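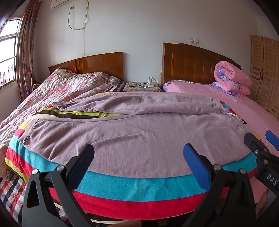
REPORT OF THE VISITING ASSESSOR
Residential Trials, Pliseo District

The Assessor, Apolline Brunet, attended the residence on Saturday, January 14, 2023, at the request of the Office of Household Labor. The question before her was the one that had been before the Office since July: whether a machine may be certified to fold the clothing of a private family.

The applicant, Usside, had submitted 1,659 pages in support. The Assessor had read them on the train. They contained a definition of a sleeve, a definition of a fold, and a long appendix on drawstrings, which the applicant considered a separate class of difficulty. Trousers were treated in the final chapter. The applicant asked that they be excluded from the certificate.

The Assessor declined this request. A household in which the shirts are folded and the trousers are left on the chair has not, in the view of the Office, been relieved of its laundry.

She then put her questions to the resident, Mrs. Akbari, who had folded the family's clothing for 30 years and whose method was to serve as the standard. Mrs. Akbari stated that she had no method. Asked to describe what she did with a pair of sweatpants, she said that she folded them. Asked how she knew where to take hold, she looked at her hands for some time and said that it depended on the pants.

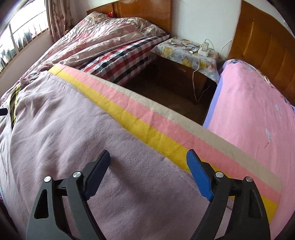

The Assessor recorded this answer in full. She noted that it agreed in substance with the applicant's own findings, which had required 4,000 attempts and a second building in Pirar.

On the matter of larger cloth, Mrs. Akbari was more forthcoming. A blanket, she said, is folded by two people walking toward each other. Her mother had taught her this, and she had taught her son, who now lived in Pirar and folded his blankets alone, badly. She asked whether the machine would walk toward her. The representative of Usside replied that the present model was fixed in position. Mrs. Akbari said that in that case she supposed she would do the walking.

The Assessor makes the following findings. The machine folds towels to the required standard. It folds shirts if they are handed to it the right way up. It does not yet fold trousers, and the Office should not certify that it does. The application may be renewed in 2 years.

The Assessor further records that she was offered tea, that she accepted it, and that before leaving she took the other end of a blanket at the resident's request. The time spent on this has not been charged to the applicant.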